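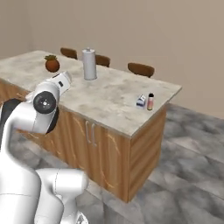 Hemico budgeted for one robot arm and a gripper. By June, its Brorley office had added up to 50 hours of simulation before any hardware order.
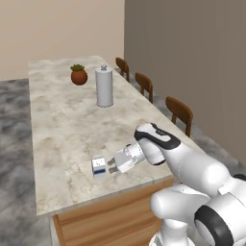 Software time is the cheaper line. Humberg, which plans the purchases, charges $924 for a kitchen set-up with four camera views. A small white box near the front of the island, with the two fingers held open beside it, is the sort of job buyers ask to see priced first.

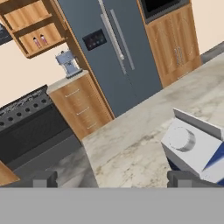
The simulated kitchen from the gripper, with the fridge behind.

Reach decides the model, and the model decides the mount -- a cost many buyers leave out. Yule allowed three weeks for it.

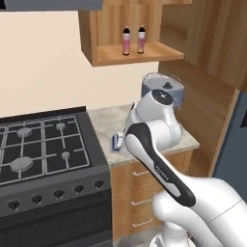
Freight and spare fingers go on a separate sheet. Hemico will place its order once the mount is quoted.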